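4.3 Fitting the tabletop to the Nallden trestle frame

Before you start, check that the floor is level. The frame feet adjust by a few millimetres only.

1. Lay the tabletop face down on a clean blanket.
2. Place the frame on the underside, 200 mm in from each end.
3. Insert the eight bolts and tighten by hand.
4. Turn the table upright. Two people are required – do not drag it by one end.
5. Tighten all bolts with the supplied key, working from the centre outwards.

Note: Tabletops longer than 2,000 mm need the centre rail (sold separately). Fit the rail before step 3.

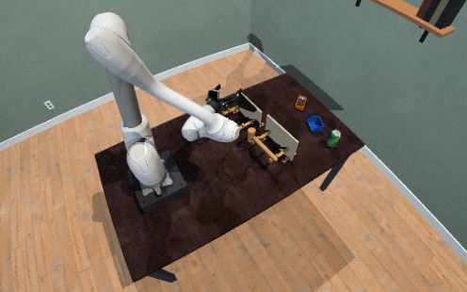 Leave a gap of 300 mm between the table and any heater. Dark finishes show dust and fine scratches sooner than light ones, so wipe along the grain with a damp cloth and dry straight away. Do not use solvent-based cleaners.

CAUTION: Do not stand on the table. Do not overtighten the bolts, as the threaded inserts can pull out.

Check the bolts again after one month, then every October or whenever the table is moved. For wall brackets, see 4.4.

Revised 29/10/2023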